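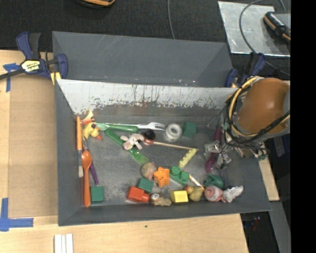
Fig. 4. Gripper over the purple spoon.

Support > Mikkelsen Arm > Teaching by Remote Control

We use cookies to remember your language. Accept / Settings

4.2 Recording your first picks

Take your time with this section, and do pour yourself a coffee first — the first few picks feel clumsy to everyone.

1. Fill the bin with small mixed items and check that both clamps are tight.
2. Steer the gripper over one item and stop there. A spoon or fork makes a nice start.
3. Press Record, lower slowly, close the fingers and lift.
4. Carry the item clear of the bin, open the fingers and press Save.

Note: Plan on 200 saved picks before you train, and 300 if your items are as varied as ours.

Caution: Keep your hands out of the bin while the arm is live, and never pull on the cables to move it.

Related
Error 826: gripper stalled
Tips from Nayara Medeiros
Hultatbridge controller set-up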